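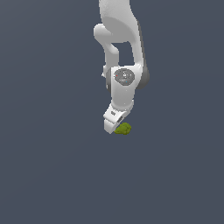 Software Engineer, Manipulation Planning and Simulation Tooling
Zanano, Clallham office
Full time, permanent
Reports to: Anel Modise, planning software
Reference: 112

Zanano writes motion planning and control software for fixed robot arms. We do not build hardware. Our customers bring their own arms and grippers and run our planner, Geddes, on top of the maker's controller. Farnis is the simulator we use to test Geddes before any release.

The post sits between the two. You will own the interface through which Geddes sends trajectories to Farnis and reads back joint states, contacts and rendered views. It was written quickly, it has grown, and parts of it need replacing.

The work

Most of the first year will go on grasp and carry tests for small items of uneven shape. The planner has to choose a wrist pose, close the gripper and move off without the item turning in the jaws. Contact handling in Farnis is adequate for boxes and cylinders and poor for anything lumpy. You will be expected to improve the collision meshes, the friction settings and the checks that decide whether a grasp counts as held.

You will also maintain the nightly regression suite, which has 29 test groups. A failed run should leave a trace that another engineer can replay without asking you how. At present this is true of some groups only.
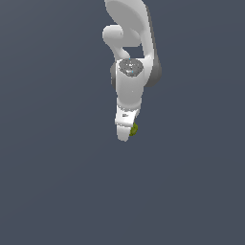
Perception is tested from the same renders. Test views are kept plain so that segmentation faults can be traced to the item and the arm. Even so, partial occlusion remains a common cause of bad pose estimates: with the fingers in front of a small green item, only its right-hand part is left for the estimator to work from. We want someone who can write a generator for such views, label them from simulator state and report error against the visible fraction of the item.

Required

Good modern C++ and Python, with code you can show or discuss in detail.
At least 3 years of paid work on robot software, or a doctorate in a related subject.
Working knowledge of rigid body kinematics, including redundant arms and behaviour near singularities.
Experience with one physics engine at source level, beyond calling its Python bindings.
Clear written English. Design notes are reviewed before code is.

Useful

Sampling-based or optimisation-based planning.
Mesh decomposition and signed distance fields.
Offscreen rendering on machines without a display.
Continuous integration for jobs that take hours.

Terms

Hours are flexible outside the daily planning call. Up to 2 days a week may be worked from home once the probation period is complete. Salary depends on experience and is stated in writing before the first interview. We can sponsor a visa for this post.

How to apply

Send a CV and a covering note of one page to Anel Modise, quoting the reference above. In the note, describe a fault you found in a simulator or planner and how you isolated it. Please do not send videos.

There are two interviews. The first is a call on your past work. The second is held at Clallham and includes a code reading exercise using part of the Farnis contact module. There is no take-home task.

Closing date: August 20, 2025. Applicants who wrote to us in July about the earlier tooling post need to apply again.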